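Taramwood Robotics Club
Bench inspection, egg sorting project (September)
Entry: Brellitz arm team
Result: pass with comments, recheck before the heats

1. Arm bolted down, no play at the base
OK. Checked by hand with the power off.

2. Stop button within reach of the operator
OK, though it took two goes to get anyone to press it without asking first.

3. Speed limit set
Set to 40 per cent. The team say they can run faster. I have heard this from every team and would like to see it on the bench.

4. Payload
Team sheet says 495 g. No scales were produced. Please weigh something.

5. Grip force
Not accepted. "Gentle" is not a setting. Write down the number and who is allowed to change it.

6. Cables
Comment. They loop out from the side of the arm and hang over the eggs at the right of the box. Tie them back along the arm. The Fiadzo team were told the same and still snagged theirs.

7. Tray and box position
Comment. The tray is butted up against the box and neither is fixed. One knock moves both, and then every taught position is wrong. Tape or a jig, please. 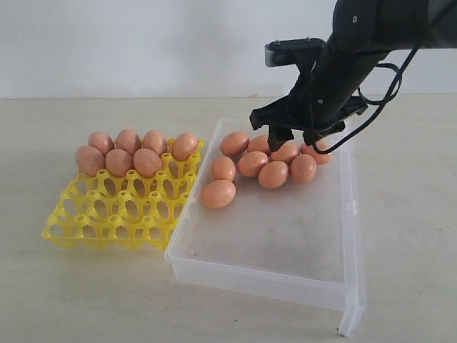 Item 7: yellow tray touching the clear box, gripper over the eggs in the box.

8. Loose eggs
Comment. Eggs in the box are free to roll. The plan relies on the sensor finding them wherever they end up. I remain to be convinced. Show me 5 picks in a row with no hand in the box.

9. Clean-up kit
Missing. Paper towels and a lidded bin, same as the Vater bench has.

Recheck: items 4 to 9. Allow 2 hours, and bring the settings sheet filled in.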